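Box table

From the Vurken household wiki, an encyclopedia of make-do furniture

A box table is a flat board set on top of a cardboard carton and used as a low table. I wrote most of this entry, and I should own up right away that I've lived with one kind or another for years (moving boxes, mainly), so I'm fond of them! Other names I've run into are carton table and, in the Dromora rental guides, "first-month table," which I like best.

The board is usually bigger than the carton and sticks out past its edges. A little overhang is good, a lot of overhang and the thing tips the minute you lean on a corner. 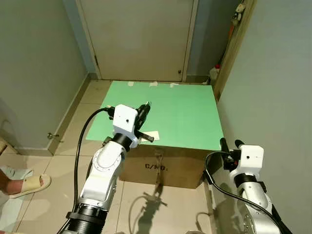

This page was last changed on March 26, 2024, by Soledad Iglesias.

The carton

Shipping cartons are the usual base. Plenty of them still carry their freight printing, and "C/NO." is one you'll see a lot – it's short for carton number, and there's a space after it for somebody to fill in. I leave the printing facing out. Other editors of this wiki turn it to the wall, and we've had words.

Corrugated cardboard is strongest when the flutes in the side walls run up and down, so set the carton the way it was meant to travel. Tape the bottom seam and the top seam. A carton that's been damp once never gets its stiffness back, so don't put it on a floor you've just mopped. Filling it helps too, and mine held about 200 paperbacks until I finally bought shelves.

The board

Almost anything flat will do: a shelf, an offcut, a big sheet of stiff plastic. Light green is a nice color for it, easy on the eyes, and small things like keys and cards show up well. Small pieces of white tape along an edge are enough to stop a light sheet from sliding, and they peel off again when you move out. Scuffs come with time, mostly near the edges.

Where it goes

A box table does its best work in a narrow spot, pushed up against a wall at the end of a hallway or in a big closet. If there's a door behind it, check which way that door swings before you load the carton with books. (I didn't, one December, and I unpacked the whole lot on my knees.)

Companion pieces

Green boards go on walls as well, and that's handy for the stuff that would otherwise pile up on the table. A keychain is the classic thing to hang there. The ones with a little white animal charm and a fabric strap are easy to grab without looking, and a metal split ring sits happily on almost any hook.

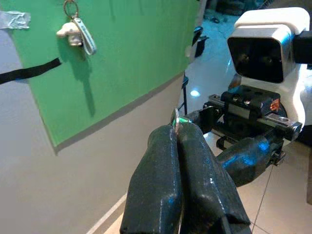 Using one day to day

Keep it to light jobs. Mail, cards, a cup of coffee, a puzzle. I don't sit on mine and I don't let visitors sit on it either, though one cousin has tried. Wipe the board with a barely damp cloth and keep the water off the cardboard. When the carton starts to bow at the sides, swap it for a fresh one and keep the board, which will outlast a whole string of boxes.
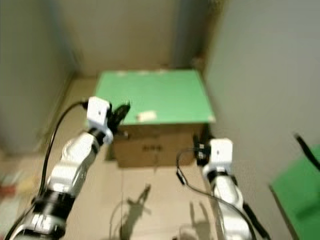

Does the board have to be fixed to the carton?
A heavy board stays put by its own weight, but a light one should get a few bits of tape, or a strip of nonslip liner underneath.

See also: Crate shelf, Door desk, Packing tape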